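Long thread on house rules for simulated manipulation tests, because we finally wrote ours down and I'm way too excited about it. 1/

Background: at Nudetti we run our kitchen tasks in sim before anyone books time on a real arm. For most of the year everybody had their own idea of what "a pass" was. Two people could run the same task on the same day and both be right, with different scores. Fun for arguing, terrible for deciding anything. 2/

So: one document, four pages, goes live in January. I'll post the parts I think other teams could steal. Please steal them! 3/

Rule 1. Write the task sentence before you build the layout. One verb, one object, one place. If you need an "and", you've got two tasks and they get scored separately. (I broke this one in my own first draft. Twice.) 4/

Rule 2. Every layout has things in it that aren't the target. A counter with one object on it tells you very little about whether the policy knows what it's supposed to go for. 5/
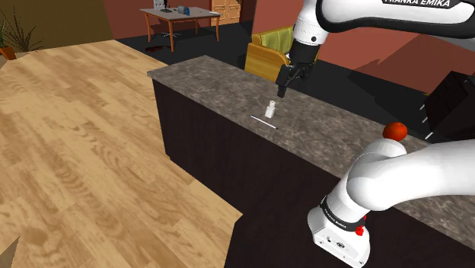 Rule 3. Seeds are fixed and published with the score. Ours is a set of 30 per task. You can train on whatever random layouts you like, but the 30 are off limits for tuning, and yes, that includes "just having a quick look at the failures and adjusting one thing." 6/

We had one task sitting at 29 out of 30 and the temptation to go fix that last seed was unbelievable. The rule held. It's in the report as 29 and I'm weirdly proud of that. 7/

Rule 4. Step budget goes in the config, never in somebody's head. We use 2000 steps for tabletop tasks. Hit the limit and it's a fail, even if the gripper is a hair away from the thing. People hated this for a week or so and then stopped mentioning it. 8/

Rule 5. Contact gets logged for every object, target or not. If the arm shoves something sideways on its way to a clean grasp, the grasp counts and so does the shove – two separate columns. We used to throw the second one away, and I still wince thinking about how much we missed. 9/

Rule 6 is my favorite so it gets a few posts. Check the layout before you check the policy. Is everything resting on the surface it's meant to rest on? Is anything clipping into the base? Is the scale sane? 10/

You do this by eye, from at least two camera angles, and you put your initials on it. It's slow and a bit boring and it has caught more bad results for us than any script. An object that looks perfectly fine from one side can look like it's hovering from the other. 11/

If you can't tell from the views you've got, you don't guess. You pull the object's pose out of the sim state and compare it with the surface height. Takes a minute. Then write down what you found, even when it's fine. Especially when it's fine! 12/ 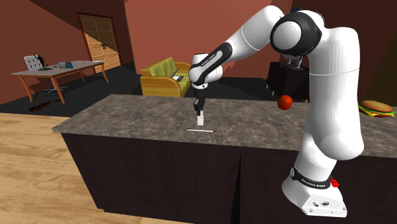

Simulated kitchen island, gripper over the white block, tomato and burger also on the set.

Rule 7. Freeze the physics settings with the seeds. Friction, timestep, gripper force, all of it in one file with a version number. Ours lives in the Loltora repo and a run without the version tag doesn't go in the table. Doesn't matter how good it looks. 13/

Rule 8. Keep the failures. We went back through 518 old runs while drafting this and the failed ones had half their logs missing, since the cleanup job only kept full records for passes. Whoever set that up (me) has since changed it. 14/

Rule 9. Call it what it is. A sim score says "sim" in the title, in the chart label and in the sentence you say out loud in the meeting. Slides get copied around and the word falls off faster than you'd think. 15/

Somebody asked whether the physical stop-button rules belong in here too. They don't. The hardware side has its own safety document and its own sign-off, and a good sim result doesn't shorten any of it. We link to it on page one and leave it alone. 16/

Big thanks to the Radwan folks, who read an early draft and asked "what does 'stable grasp' mean?" in the margin nine times. It now means held clear of the surface for two seconds with no other contact. Much better document for it. 17/

Still open, and I'd love opinions: how often should the fixed seeds be retired? Keep them forever and people learn them by heart, swap them too often and you can't compare with last spring. We're leaning toward yearly, with the old set rerun once alongside the new one. 18/

Also open: who gets to initial the layout check? Right now it's anyone except the person who built the layout. Works great until there are only two of you in the office – looking at you, the week before the holidays. 19/

I'll be at the Stultitmont meetup with printouts if you want to mark one up in pen. Bring your own rule 10, we don't have one yet. 20/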